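Orange Cubbies at the Pledberg Workshop

Idun Dalen and I finally gave our aluminum offcuts a home, and I love how it looks! Bright orange, four cubbies, short T-slot pieces tucked inside. 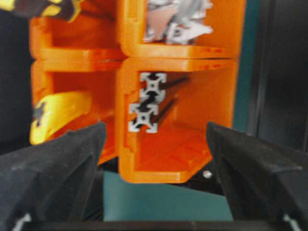

1 min read

Two by two, with a pair of extrusions in the lower right. Those bright cut ends get me every time.

Idun wants blue for the next one (no way!). Come closer, though, and look at that profile: four lobes, four slots, a little hole in the middle.
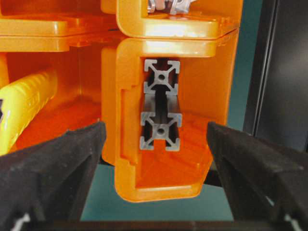 Silver ends in glossy orange. Pledberg, June.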